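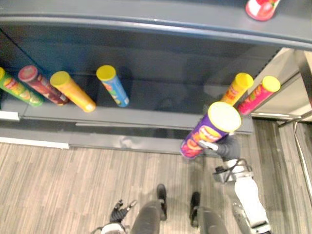
*The purple can in hand at the lower shelf, with the other chip cans lying on their sides.*

I've been following the shelf project at Lorkimia for a while now, and the chip cans are finally getting their turn! The team is up to 1,366 recorded examples (57 of them new as of 7 Aug 2018), all going into the Wirard learning system. Cans lying down, cans standing up, cans over on the steel table... they want plenty of variety, and I get why.
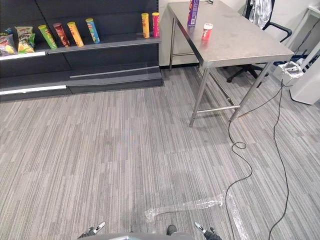
## What's next

Bagged snacks, I hear, sometime in September. I'm rooting for the bags.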